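The Long Count: Inside a Bin-Picking Data Floor

Teaching a robot arm to move an object from one container to another takes a few minutes if the object, the container and the light never change. Teaching it to do the same job in a warehouse takes a great many examples, and those have to be made one at a time.

Mirkov, a company that builds picking systems for parts distributors, makes its examples on a single floor lined with steel racks and blue plastic bins. The working unit is the episode: one attempt at one task, recorded from start to finish. A good shift produces 231 of them.

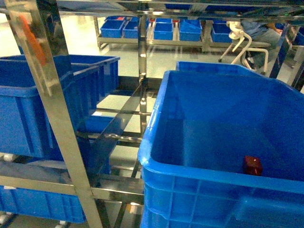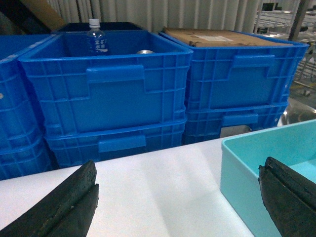
An episode begins with a task card. The card names the start location, the target location and the object class, and it is drawn at random by a scheduling program called Eluven. Operators do not choose their own tasks. In an early version of the project they did, and the resulting data leaned heavily toward the near side of each bin, where a grasp is easier to line up by eye. A policy trained on that set did well near the front wall and failed along the back one.

Once the card is accepted, the operator drives the arm by hand through a leader device, a smaller copy of the arm with matching joints. Joint angles, gripper opening, motor current and all camera streams are logged against one clock. Clock drift was the main source of discarded data in the first months. A lag of 75 milliseconds between a camera and the joint record is hard to spot on playback, but the learning system reads it as a hand that closes before it arrives.

The views are chosen for what each one misses. A wide view gives the layout of racks and bins but loses small objects against a far wall. A wrist view holds the last few inches of the approach and very little else. Training on both lets the policy use the first to decide where to go and the second to decide when to close. Mirkov tested a wide-only version in March. It reached the correct bin nearly every time and then closed on air.

Polished steel is a known problem. A post reflects the bins beside it, and early policies would sometimes reach toward the reflection. The usual answer is to mask the reflective surfaces or wrap them in matte film. Mirkov left them bare. Its customers have steel racks, and the engineers preferred to collect more episodes with bad reflections in them than to train on a room no customer owns.

Object choice follows a similar logic. Plain blocks make up a large share of the early episodes, as their pose is easy to label and a slip shows up clearly in the record. Packaged goods come later. The containers are varied too, in size and in height above the floor, with shallow trays mixed in to break the habit of reaching deep.

Every episode is graded by a second operator who did not drive it. There are 3 grades: clean, recovered and failed. The middle one gets the most attention. A recovered episode contains an error, such as a dropped object or a finger caught on a rim, followed by a correction. Clean episodes show the policy what a finished job looks like but leave it with no idea what to do once it has strayed. After Mirkov raised the share of recovered episodes in the mix, the policy began to back off and try again when a grasp missed, where before it had carried on to the target with an empty gripper.

Failed episodes are kept but not used for imitation. They go to Zervas, a separate model that watches the arm at run time and estimates whether the current attempt is going wrong. Zervas can stop the arm. It cannot steer it.

Gripper pads are logged as equipment, with an install date and a cycle count. Worn rubber holds differently from new rubber, and a policy trained entirely on fresh pads tends to squeeze too lightly once they age. The floor runs three sets at different stages of wear and rotates them between stations.

The full collection, known inside the company as Pomuvau, is now in its third revision. The second was dropped after an audit found that the lighting schedule matched the task schedule too closely — left-hand targets had mostly been recorded in the morning. The policy had picked up on the brightness of the floor and was using it as a hint. Eluven now shuffles tasks across the whole day, and the overhead lights are set to a random level at the start of each block.

Collection for the current revision runs through June.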